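Sorting a Basket of Small Household Textiles

Small fabric things are the worst part of any laundry day. Towels stack, shirts hang, and then there is the basket of straps, cloths, mitts and odd garments that gets carried from room to room until someone needs something out of it. I sort mine once every 2 weeks, usually in the evening, and it takes less time than folding the sheets.

What you need

A basket with holes in the sides. Mine is the plain white sort from Etar, but any plastic one will do.
A clear, pale tabletop. Dark socks and black straps show up well against white.
A shallow drawer or box for the finished pieces. I use a Zareva drawer that holds 824 cubic inches.

Step 1. Clear the table

Wipe the top and let it dry. Put the basket in a far corner so the middle and one side are free. Don't tip it out. A heap in the middle of the table is just the basket again without the sides.

Step 2. Take out the flat things first

Oven mitts, pot holders, coasters and anything quilted or round should come out before the clothing. They hold their shape and don't need folding, so they make a good base for a pile. Lay each one down lengthwise, smooth it with your palm and check the edging for loose thread. If there is a hanging loop, pull it straight.

Step 3. Build one pile at the side

Put the flat pieces to the left if you are right-handed. Long pieces can go across the round ones. It doesn't have to be neat yet — you will square it up at the end.

Step 4. Free the straps

Before you pull on any garment, look for straps and loops running under the others. Lift the top layer, unhook the strap, then take the piece out. Tugging stretches elastic and drags three other things onto the floor.

Step 5. Fold the soft pieces

Large panels get folded in thirds. Thin cloths can be rolled. Slippery fabric goes last, inside something with more grip, or it will slide open in the drawer. Mending goes in a separate bag. I use an old Sepp shoe bag hung on the door.

Step 6. Put away

Turn the pile 90 degrees so the short ends face you, tap it square and set it in the drawer. Kitchen things go back to the kitchen right away.

My table at Grinudthorpe, partway through:

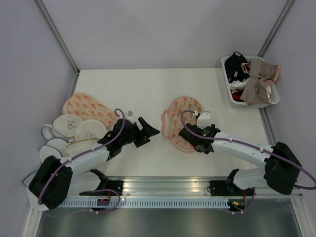
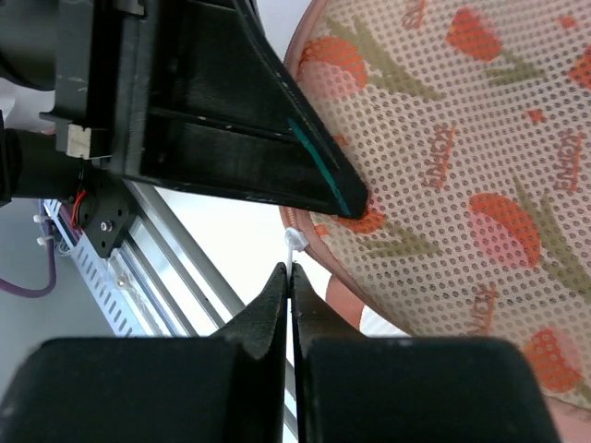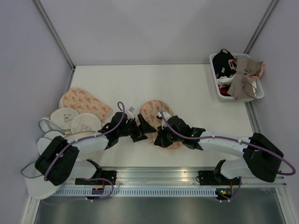 Last picture: flat pieces piled on the left, basket still full in the corner.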